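Stedunberg Community Help > Home and Office > Small rooms
Leftover drinks bottles in a small office: where do you all keep them?
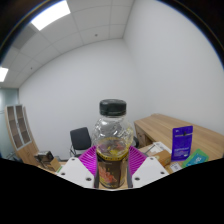 One of the bottles, with the tall cabinet over on the left.

Asked by marrowfat_jen, May 19, 2019

Hello everyone! I look after the little office our walking group shares on the upper floor at Grønli, and I love it to bits. White walls, tiled ceiling, good strong lights, and a tall wooden cabinet with a glass-fronted door that I'd have in my own house tomorrow if I could get it down the stairs.

My problem is drinks. People bring a bottle to a meeting, have half, screw the cap back on and leave it for "next time". The one in the photo is typical: clear plastic, black cap, yellowish stuff in the lower half, a nice dark label with a yellow border. I'm not even sure who it belongs to. By the end of a month there's a little crowd of them on the windowsill and I never know which to pour away.

What I'd like to know:

Can I keep drinks in the glass-fronted cabinet with the paper files, or is that asking for trouble?

How long do you give an opened bottle before it goes down the sink? We have no fridge, only a kettle.

And is there any use for the nice bottles once they're empty? The one above has a rounded, ridgy top half and it seems a shame to just bin it.

We meet again in July after the long walks, so I've got a bit of time to get it looking lovely. All ideas welcome, the dafter the better!

3 answers

Gøran Torvik
Marked as helpful by the asker

What a great little room to sort out! I did the same job for the reading room at Sevance and enjoyed every minute of it, so here is what worked for us.

Cabinet first. Yes, you can keep drinks in it, but only on the bottom shelf and only standing in a tray with a lip. Ours is an old roasting tin. Paper goes on the shelves above, so if a cap isn't done up properly the worst you get is a sticky tin. Check the shelf before you load it, too. A 500 ml bottle weighs next to nothing but a dozen of them plus box files is another matter, and our shelf had a definite smile in it by the spring.

Glass doors are a real help here, by the way. Everyone can see their own bottle sitting there and it nags at them. Do keep an eye on sunlight though. If the sun gets round to the cabinet in the afternoon, put the drinks somewhere else in summer.

Now opened bottles. Read the label before anything else, as it nearly always says how many days and whether it has to be chilled. With no fridge I'd be strict. Anything with juice or milk in it goes home the same day or down the sink. Plain water I'd leave until the next morning at most. If you can't tell what it is or when it was opened, pour it away! A drink costs less than a bad stomach.

We hang a marker pen on a string inside the door. Name and date on the cap, every time. On a black cap you'll want a white or silver one, or a bit of masking tape. It took 2 meetings for people to get used to it and now they tell each other off, which is a joy to hear.

For the empties, rinse them straight away in warm soapy water with a spoonful of uncooked rice and give them a good shake. The rice gets into the ridges where a brush won't go. Leave them upside down with the caps off overnight. I wouldn't refill them for drinking more than once or twice, but they make very good watering bottles for the office plants. Make 4 small holes in the cap with a hot needle and you have a sprinkler. I've got six on the go at home and my ferns have never looked so well.

Do post a photo when it's finished!

tinlid

bin them

Replies to this answer:
marrowfat_jen: Ha, fair enough, but can I at least keep the pretty ones?
tinlid: ok one

petra_of_the_hill

Adding to Gøran's answer, which I agree with nearly all of. I don't like drinks in with files at all, tray or no tray. We had a Drultosow trolley, the narrow sort on castors, and it tucked in beside the cupboard with some 6 inches to spare. Bottles on the top, cups in the middle, tea towels underneath. You wheel it out for the meeting and wheel it back after, and it makes even a dull agenda feel like a party. Secondhand ones come up quite often on the noticeboard here.

Measure from the wall to where the cabinet door swings before you buy anything. I didn't, and for a year we had to move the trolley every time somebody wanted a map.

If you don't want the plants idea for the empties, fill one with sand and use it as a doorstop or a bookend. With a good label left on it looks rather smart. You need to dry the inside completely or the sand clumps.

Also, do you have somewhere to put the recycling? If there's only a waste paper basket the bottles will always end up on the windowsill. A lidded tub by the door sorted ours out.

Comment from marrowfat_jen: Thank you both, I'm so pleased with these. Marker pen is already tied on. I'm off to look for a roasting tin and will measure for a trolley while I'm at it. No room by the door for a tub but I might get one under the coat hooks.

Related questions
How to get tape marks off glass cabinet doors
Kettle leaves white bits in tea, Grønli area
Best plants for an office with no window that opens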